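Westora Adult Learning > Textiles > Care and repair guides

How to Re-hem a Pair of Dark Trousers by Hand

Reading time: 3 minutes

This guide is issued to learners on the Care and Repair course at the Githolm centre and may be used by anyone who wishes to shorten a pair of plain trousers without a sewing machine. 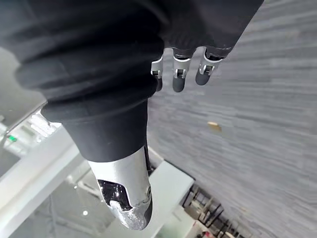
The method given is a blind hem, sewn with a single thread. It is suitable for wool, brushed cotton and most blended cloth of medium weight. It should not be used on stretch jersey, which is covered in a separate guide, or on lined trousers, where the lining must be shortened first.

What is needed

Learners should bring the trousers, washed and pressed, together with a fine hand needle, pins, tailor's chalk, a tape measure and small sharp scissors. A 500 metre reel of polyester thread will last for many garments. Black cloth varies a good deal in shade, and thread should be matched in daylight wherever possible. If an exact match cannot be found, choose the darker of the two nearest shades.

Marking the length

The trousers must be worn for this stage, with the shoes that will normally go with them. A second person should do the marking, as the hem rises when the wearer bends down. Fold the cloth under until the front edge rests lightly on the shoe, pin it, and then check the back. Mark each leg separately. Many people need a slightly different length on each side, and the two should not be assumed to match.

Take the trousers off, turn them inside out and chalk a line along the fold. White chalk shows well on black cloth but can be hard to remove from a fuzzy surface, so it should be tried on the seam allowance beforehand.

Preparing the edge

1. Unpick the old hem with the points of the scissors and remove all loose thread.
2. Press the old crease flat under a damp cloth.
3. Measure 3 centimetres below the chalk line and cut along this second line.
4. Finish the raw edge with overcast stitches, keeping them even and fairly loose.
5. Fold the hem up along the chalk line and pin it, matching the inside seams first and the outside seams next.
6. Tack the hem in place and remove the pins.

If the leg narrows towards the ankle, the folded edge will be too small to lie flat. Open the side seams a little within the hem allowance, and ease the cloth until it sits without pulling.

Sewing the hem

Begin at the inside seam and secure the thread in the hem allowance. Fold back the top edge slightly. Pick up one or two threads from the trouser leg, then take a longer stitch in the hem, and continue round the leg. The stitches should be left slack. A tight thread will show as a row of dimples on the right side. Finish with 2 small back stitches in the allowance and take out the tacking.

Press from the inside, lifting the iron and setting it down again. Sliding the iron may leave a shine on dark cloth.

Further help

Jintana Intarasuk holds a repair session on Thursday evenings in the Kaewmanee Room. Places should be booked in advance with Kjell Kvam at the front desk. Learners who have missed the session on overcasting are asked to complete it before starting this work.

Last updated: September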